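Idley cell

The Idley cell is a small bin-picking station at the Dorkska workshop, built around a single robot arm that lifts blocks out of a metal bin. It takes its name from Idley, the older building where it was first put together, and people at Dorkska still call it that even though it moved across the yard long ago. The cell is best known locally for its upkeep routine, written down by Sang-wook Min and later filled out, with a good many notes in the margins, by Raymonde Landry.

Setup

The bins sit one behind the other within reach of the arm and are held in place with bar clamps, so that they can be taken off for cleaning and put back without tools. Blue tape on the table marks where things belong. Min liked tape because it peels up and can be laid again in a minute when the layout changes (and the layout, as anyone who has worked there will tell you, changes a great deal).

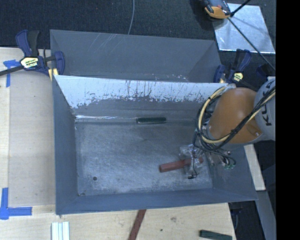
Before the arm is switched on, the operator leans on each clamp in turn and tries to shift the front bin by hand. If it gives at all, the clamp is backed off and tightened again, and the bin position is taught afresh. Landry's notes are firm on this point, and they add that the cables should be left with enough slack for the wrist to turn fully both ways, but never so much that a loop can catch on the rim of the bin.

Upkeep

The gripper is wiped down after every 549 picks and looked over closely after 1293, when the fingers are checked for play and the small wire running to the tip is gently tugged at its connector. Scratches inside the bins are left alone unless they raise a burr, in which case the edge is filed smooth.

The current version of the routine, kept in the Jomport binder, is dated July 17, 2020. It replaced a shorter sheet from the Idley days that had no section on cables.

See also: Cervantes cell; Dorkska workshop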